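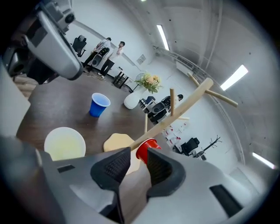
Notebook, Monday, dye bench

Continuing the test of mordants on the wool from Howells. Last week I wrote that the onion skin bath gives a muddy color when the wool goes in too early. Rochelle read it and thinks the water is guilty, and that the time has little to do with it. So today I repeated the same bath two times, once with tap water and once with the rain water Cledwyn brought in his blue drum.

Wool: 100 g for each bath, the unbleached two-ply. Washed on Friday with the neutral soap, rinsed three times, kept wet in a bag in the cold room. I must say that one skein smelled still of sheep fat near the knot. I opened the knot and washed this part again by hand.

Mordant: alum, 18 g for each skein, dissolved first in a jug of hot water. The label on the Stilik bag says to use less, but with less I had pale spots in the January series and I don't want to go back there.

9:20. Both pots on the plates. Pot A tap, pot B rain. Onion skins were soaked since yesterday evening, same weight in both, in the old curtain bags so that the small pieces don't stick in the wool. I want 74 degrees and not higher. The left plate is always faster, so I put pot B on it and turned it down early.

10:05. Pot A at 74. Pot B passed it, I found it at 80 and took it off the plate for some minutes. This is a weak point of the comparison and I write it down so I don't forget when I look at the samples.

10:15. Wool in, both pots. Stirred with the glass rod, slowly, because fast stirring makes felt. Heledd has asked me why I don't use the spoon. The spoon was in iron last month and I don't trust it for yellow.

11:10. Both out after 55 minutes. Cooled in their own baths until after lunch. Rinse water of A was cloudy, of B almost clear.

First look, wool still wet: A is brown-orange, a little dull. B is more yellow and cleaner. The difference is bigger than I expected and I think Rochelle has right, at least in part. The hotter start in B could also do something, but in the older notes more heat made the color darker, and B is lighter.

Hardness of the tap water: Siwan measured with the paper strips and it is hard, second darkest field on the strip. The rain water gave no color on the strip at all.

Small samples

I cut pieces from both skeins and bound them on cards. Each card has three pieces: as it is, with iron after-bath, with a little washing soda. Iron on A gives an olive green which I like very much. Iron on B is more gray. Soda made both more orange, and it made the wool on B rough to the hand, so the pinch was too big. Next time half of it.

Cards are drying flat on the rack, not on the line, because last time the clips left marks. Honeylyn wants two for the folder of Cundora, they asked for warm colors for the cushion covers. I have told her to wait until the light test is finished. It is not good to show a yellow which is maybe gone in spring.

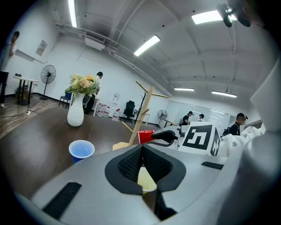 Flowers in peach, cream and yellow, good range for the warm cards.

Light test: one half of each card under black paper, other half open, south window, behind the glass. I look again in two weeks. The madder pieces from the previous series are still hanging there and the open side is a bit more pink, otherwise stable.

To do

Repeat pot B on the right plate, with rain water, and stay beside it until it is at 74.
Repeat pot A with tap water and a pinch of cream of tartar.
Ask Cledwyn if there is enough rain water in the drum for the big pot. If it is low we must wait for weather.
Order alum. Zonda has it cheaper than Stilik but the crystals are coarse and need longer to dissolve.
New curtain bag, the seam of the old one is opening and I found skins in pot A.
Write the temperature of the plates on tape and put it on the front.

The rest of bath A is in the white bucket with lid. Please don't throw it away, I want to try a second skein in it tomorrow for the pale tone.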